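Notes from the Wosgate newsletter, 2018-01-19

So I finally did it, I gave up my car for the month! The thing needed a new clutch back in December and I just couldn't face the bill, so I've been riding the 9 bus from Sutter Street into town every morning (and home again, usually with too many bags). I thought I'd hate it. I'm getting a lot of reading in, and my feet have never had so much use. Good sneakers on hard floors, that's my whole advice for the new year.

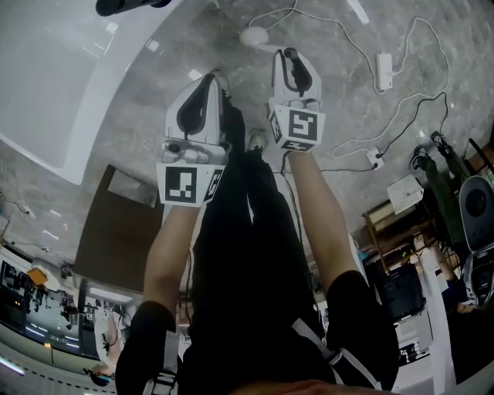

What I've learned about the 9

Sit on the left side going in, you get the sun over the river once you're past Jindow. The 7:30 is packed to the doors, but the one 10 minutes later is half empty and gets you there at nearly the same time, don't ask me how. If you buy the Cedeck pass instead of paying each ride, it covers the weekend loop too, and I rode that one twice just for fun. Bring gloves, the shelter at Sutter has no back wall and the wind comes straight through!

I do miss singing in the car. And grocery day is a pain, I'll admit it, I had a sack of potatoes split on me right at the top of the hill. But I'm keeping the pass through the end of the winter at least, and the clutch can wait.
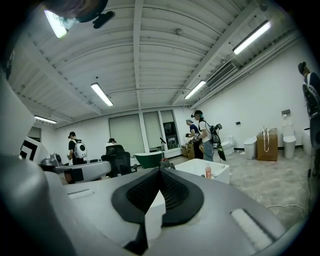 White walls, white ceiling beams and the lights on.

If you ride the 9 too, come say hi. I'm the one with the potatoes.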